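The Lantern Walk at Viscombe: We Did It At Last!
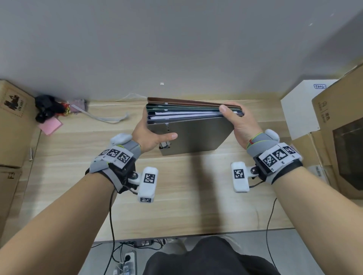 Folders on the desk, both hands full.

Every February for as long as we've lived near Viscombe I've said "we should go to the lantern walk", and every February I've looked out of the window at the rain and put the kettle on instead. Well, not this year! We went, we got muddy, we ate far too much, and I've been boring everyone about it ever since.

If you don't know it, the walk starts by the old bridge and winds up through the town to Flestomgate, where there's a big open field with a view right down the valley. People bring lanterns they've made at home, mostly tissue paper and willow, and some of them are enormous. We saw a heron with flapping wings that needed three grown-ups to carry it, and a teapot, and a very wobbly snail that got the biggest cheer of the night. There were 617 lanterns in the parade according to the man on the loudspeaker, and from the top of the hill the line of lights seemed to go on for ever.

Ours were small. My daughter made a fish and my son made what he says is a planet (it has ears, but I'm not going to argue). I'd left it late to buy willow, so we used bendy twigs from the hedge and a great deal of masking tape, and both of them got to the top in one piece! The planet did lose an ear on the way down. We went back for it.

We parked at the Villa, the big car park behind the swimming pool, and I'd really recommend it. It's a 22 minute walk to the bridge with small legs in tow, but you can drive straight out at the end, and from what I heard the people who'd parked on the high street were still sitting there when we were home in our pyjamas. Get there by four if you can. We arrived at half past and had to go round twice.

The music was my favourite part. There's a band at the bridge and another waiting at the top, and for a little while in the middle you can hear both of them at once, which sounds as if it should be dreadful and is lovely. The band at the top was called Skollska, all fiddles and stamping, and my son danced until his hat fell off. I hadn't heard of them before and I've had them on in the kitchen all week.

And the food! I queued for ages at a stall run by Dela Atinga, who was frying plantain and handing it out in paper cones with a peanut sauce so good that I went back for a second lot and told the children it was for them. It wasn't. She said she'll be there again next year, so if you go, look for the yellow awning on the left as you come into the field. The hot chocolate from the van by the gate was nice too, but a bit on the thin side.

A few things I'd do differently. Wellies, not trainers, for all of us, as the bottom of the field was a bog. Gloves on strings for the little one. A torch for the path back to the car, where there are no street lights at all and we had only the fish to see by. And I'd take cash, because 2 of the stalls couldn't get their card readers to work up there and I had to borrow a fiver from a neighbour (thank you, I do owe you!).

We got home at nine, which is scandalously late in our house, and nobody complained about going to bed. The fish is hanging over the stairs now. My daughter has already started drawing next year's lantern, and so far it's a horse with wheels. I need to find out where you buy willow that long.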